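### 3.2 Cell layout and upkeep

The Tomoana cell has two arms mounted on one side of a single table. All trials in Section 4 were run on it. Objects are placed by hand at the start of each trial, and the set changes from day to day, but the tray and the two-drawer cabinet stay in use throughout. Figure 2 shows the right arm with its gripper over the tray and a red object between the fingers.

The cable on each arm runs outside the links. This makes it easy to replace, but it needs slack at the elbow and wrist. In the first 302 trials we logged 11 stops, and three of them came from a cable pulling tight when the arm reached across the table. Indira Unnithan rerouted the right arm's cable with a longer loop at the elbow, and we had no further stops of that kind. 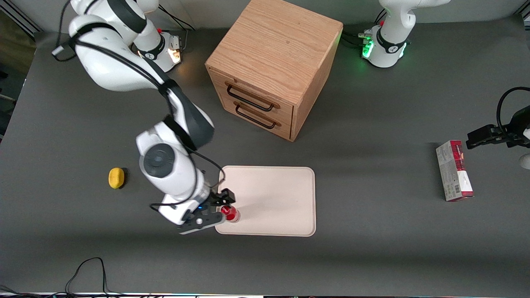 **Figure 2.** The cell from the fixed camera. The right arm is on the left of the picture, with the tray below its gripper; the cabinet stands near the top center.

### 3.3 Daily checks

Before the first trial, the operator moves each arm slowly through its full reach and watches the cable - not the gripper - for snags. The finger pads are wiped and the grippers opened and closed twice. Mount bolts are checked once a week with a torque wrench. If a bolt has moved, the arm is calibrated again before any data is kept.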